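Teleoperation Operators, Bimanual Manipulation (fixed term, on site)
Conell Robotics Data Group
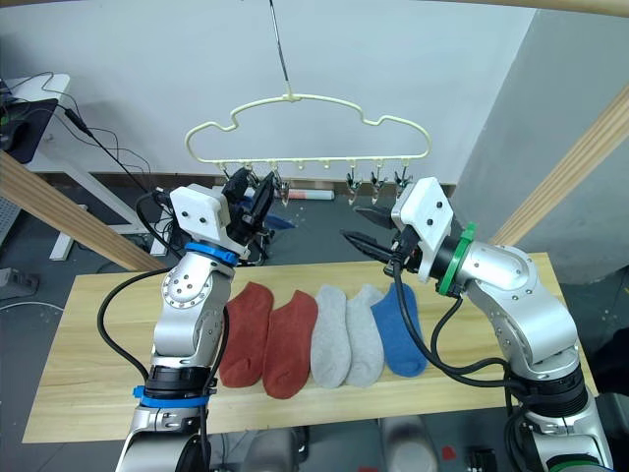 Conell is hiring operators to record demonstrations for a two-arm manipulation policy. The work covers handling of small textile items: socks, gloves, washcloths, and the hangers and clips used to dry them. The position runs through the end of March, with extension possible if the second collection phase is approved.

What the work consists of

The operator sits at a leader station and drives both arms through a complete task, from a set starting layout to a set end state. Each completed run is logged as one episode. The current task family is called Serkis. In it, socks start flat on the table and are to be hung from clips on a suspended hanger. Layout, sock color and order vary between episodes according to a printed schedule. The operator resets the table between runs, enters a result code and starts the next episode.

The target for the Serkis set is 2000 accepted episodes. An episode is accepted if the end state is reached without a hand entering the workspace, both wrist streams are complete, and there is no idle period longer than the limit in the protocol. Recoveries are wanted. If a sock is dropped and the operator picks it up again with the arms, the episode stays in the set and is tagged as a recovery. Do not restart to get a cleaner take.

Clips are the hard part. Opening a spring clip with one gripper while the other holds fabric at the right height takes practice, and the hanger moves when touched. New operators spend their first week on training runs that do not enter the data set.

Duties

Record episodes according to the daily schedule
Reset table layouts and check the starting position against the reference card
Tag each episode (success, recovery, failure) with a short written note where the code is not enough
Run the camera and joint check at the start of each shift
Report gripper wear, cable snags and dropped streams to the shift engineer
Review a sample of another operator's episodes every Friday

Requirements

Steady use of both hands, with normal or corrected vision and normal depth perception
Able to repeat a precise task for long periods without a drop in care
Able to write short, clear notes in English
Basic computer use, including a command line (we will teach the commands)

Experience with teleoperation, sewing, lab bench work or instrument repair is useful but not required. No degree is needed. Left-handed applicants are encouraged -- the current pool is almost entirely right-handed, and it shows in the data.

Hours and place

Grultness building, room 83. Two shifts are open: 7:30 a.m. to 1:30 p.m. and 2 p.m. to 8 p.m. Recording is done in blocks of 40 minutes with a break after each. Remote work is not possible.

Pay is hourly and is not tied to episode count.

How to apply

Send a resume and a one-paragraph description of any manual work you have done to the Conell hiring desk, quoting reference 2110. State which shift you prefer. Selected applicants will be invited to a paid trial session at the leader station. Applications are read in the order received.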